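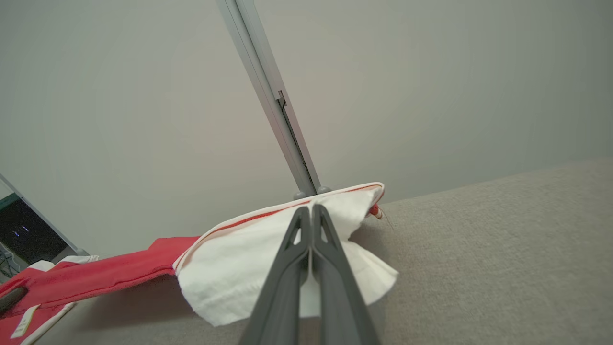
White cloth with a thin red stripe, and a red towel.

The ferry to Larkano left at six in the morning, and my aunt had us on the dock by five. She had the tickets in one pocket and the key to the house in the other, and she kept patting both.

The house had been my grandmother's. My aunt and my mother had agreed to sell it to a couple from Kindley, who wanted it empty by the end of March. My mother would not go. She said she had a cold. So it was me and my aunt and a roll of trash bags.

We started in the kitchen. Most of it was easy. The pans went in one box and the plates in another, and the radio went straight into a bag. Then my aunt opened the drawer beside the stove and stopped. It was full of dish towels, ironed and stacked so tight that the drawer scraped coming out.

"She never used these," my aunt said. "She used the same gray rag for years."

I remembered the rag. It hung on the oven door and smelled like onions. I had not known about the drawer.

We put the towels on the table. Some still had the tag from Grajales, the store by the harbor that closed in 2000. My aunt went through them one at a time. She had given her some of them, she said. Birthdays, mostly. One was from a school trip when she was 13, and she had paid for it with her own money and carried it home under her coat in the rain.

"I thought she didn't like it," she said.

I asked if she wanted to keep that one. She said no, what would she do with it. She folded it again anyway, the way it had been, and pressed the crease with the side of her hand.

We worked until it got dark. The bedroom took longest. My aunt found a coat she said was hers, and tried it on, and left it on while she cleaned out the closet. Around eight we ate crackers standing up, with the window open. The boat back was at nine.

Going down the hill I carried the bags and she carried the lamp. At the bottom she stopped and put the lamp down on the wall.

"I left the drawer open," she said.

I told her it didn't matter — the house was empty. She gave me the tickets and went back up. I could see the kitchen light come on from where I was standing. It stayed on for a while. When she came down she had her coat buttoned to the neck and one hand flat against the front of it, and we walked out to the boat.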